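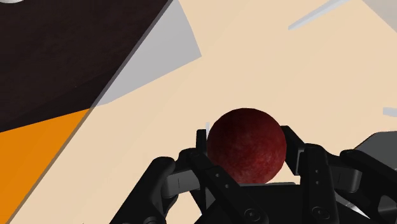
Homness Moves Sevska Bedroom Line to Single Hardware Standard

Retailers to receive one service parts list for all case goods beginning in February

MULTHAM, Oct 30, 2018 — Homness, a manufacturer of bedroom and dining furniture, will convert its full Sevska collection to a single hardware standard. The change covers dressers, chests, nightstands, mirrors and bed frames. Converted goods will ship to retail accounts beginning in February, and all orders written after that point will be filled from converted stock.

The Sevska collection consists of 21 items in four finishes. Under the current arrangement the items were developed over several product cycles and use hardware from five suppliers. The present service catalog lists 137 separate part numbers for drawer slides, cam fittings, bed rail hooks, levelers and pulls. The revised catalog lists 60.

"The part numbers accumulated one introduction at a time," said Ottmar Diekmann, director of product engineering at Homness. "A store that needed a drawer slide for a nightstand had to know the production date, the finish code and sometimes the plant. We have reduced that to the item number."

Scope of the change

Drawer boxes across the line will be built to three standard depths. Each depth takes one full-extension, side-mounted slide, and the same slide is used left and right. The release lever has been moved forward so that a drawer can be taken out by one person standing in front of the case.

Bed frames keep their present outside dimensions. The hooked rail connection is replaced by a bolted plate with two captive nuts in each post. Rails are interchangeable among headboards of the same size, including headboards from different finishes. Center supports are now adjustable at the foot and ship inside the rail carton.

Pulls and knobs use one screw spacing. Existing pull styles are carried over, with the exception of the ring pull on the lingerie chest, which is discontinued.

Case dimensions, veneers and finish formulas are unchanged. Floor samples already on display can be sold alongside converted goods without a visible difference in color or profile.

Service parts and claims

Homness will ship service parts from the Multham warehouse and from Warraich, its distribution partner for western accounts. Both locations will hold the full revised catalog. In a trial with a group of retail accounts, almost 95 percent of parts requests could be filled from the revised catalog without a follow-up question to the dealer. The remaining requests concerned glass, mirror backing and touch-up materials, which are handled on a separate form.

Claims procedures are as follows. Dealers enter the item number and the letter code printed on the exploded drawing. A photograph is required for panel and top replacement and is no longer required for hardware. Credit in place of a part remains available at the dealer's request.
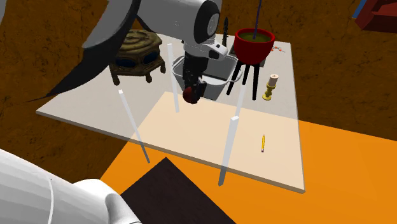 Rendering: robot arm with a small dark red sphere in its gripper, above a square tabletop.

"Service cost sits with the retailer long before it reaches us," said Kausar Pirzada, vice president of sales. "Dealers asked for fewer calls and a shorter list. The wholesale price sheet does not change with this conversion, and neither do the minimums."

Existing inventory

Sevska goods built before the conversion will be supported from the present catalog. Homness has placed a final order with its current suppliers for slides and rail hooks. When that stock is used up, requests for the earlier slide will be filled with the new slide and an adapter bracket. The bracket uses the existing holes in the case side, and no drilling is needed. No adapter is offered for the hooked rail. A dealer who needs rails after the hook stock is gone will receive a complete rail set with post plates and mounting screws.

Cartons of converted goods carry a solid black square next to the item number. Warehouses that store by carton mark are advised to keep earlier and converted bed rails apart — the two types look alike when wrapped and will not connect to each other's posts.

Assembly sheets have been redrawn for every item. Each sheet shows the hardware at full size, so parts can be laid on the page and checked before assembly starts. Printed copies are packed with the goods, and dealers can request additional copies from the service desk.

Availability

Price sheets, the revised service catalog and a cross-reference from earlier part numbers are available to current accounts through their sales representatives. Dealers with open Sevska orders may ask to have them held for converted goods or shipped from existing stock.

About Homness

Homness designs and builds wood bedroom and dining furniture for independent retailers and regional chains. Its offices, main plant and service parts warehouse are in Multham.

Media contact: Kausar Pirzada, Homness Sales Office, Multham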